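Clutch judder when cold, 80k on the car
Posted by Zsófia Medve

My Dronden hatchback shakes when I pull away in first, but only for the first 9 minutes or so of driving. Reverse is worse. Is that the clutch or the engine mounts?

Indira Joseph
Check the mounts first. Mine went at 62k and felt the same. I fitted a Trestel lower mount - bolts go to 84 Nm on mine, but look yours up.

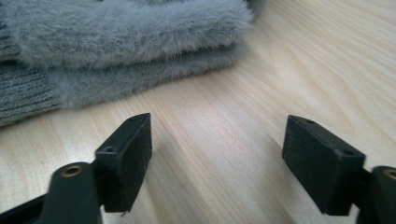 Green fingers open over the table, brass-colored ring on the left one.

Nambiar
Could be damp on the clutch. Mine does it in February and clears up. If it slips in fourth, get a new one.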